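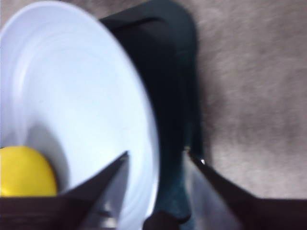 Plendska revises its white serving plate, keeps the ridges

9 Oct 2025

Tableware maker Plendska has put a revised version of its large round serving plate on sale through Odell stores. The plate is white, with a raised rim and faint concentric ridges that follow the rim across the surface toward a shallow well. The outline is unchanged from the version introduced in February. The changes are to the glaze and the foot ring.

According to the product sheet, the foot ring on the underside has been widened by 6 millimeters. Buyers of the earlier version had reported that the plate rocked on uneven tabletops when a load was placed off center, for instance when a few pieces of fruit rolled to one side of the well. The wider ring moves the tipping point closer to the rim.

"Round items go to the low side of a plate and stay there," said Rajitha Mondal, product engineer at Plendska. "We measured the load at the edge of the well, where it ends up in use, and set the ring diameter from that."

The glaze is now applied in one coat. Two coats had been used before, and the second tended to pool between the ridges and flatten them. Of 92 plates pulled from the first production run, 81 met the company's limit for ridge height without rework. The remaining plates were sold as seconds at the factory shop in Vidal.

Plendska rates the plate for dishwashers and for ovens at low settings. It advises against stacking more than seven plates, as the ridges can mark the foot ring of the plate above. Felt separators are sold separately.

Tetteh Dankwa, who buys tableware for Odell, said the stores would carry the plate in white only. A gray version was sampled and dropped after the color came out uneven near the rim. A matching bowl is in testing and has no release date.

The earlier version will be sold until stock runs out. The two can be told apart by the stamp on the underside, which now sits inside the foot ring. Plates from both versions stack together, but the older ones should go on top. Replacement plates for boxed sets bought before the change will be supplied in the new version.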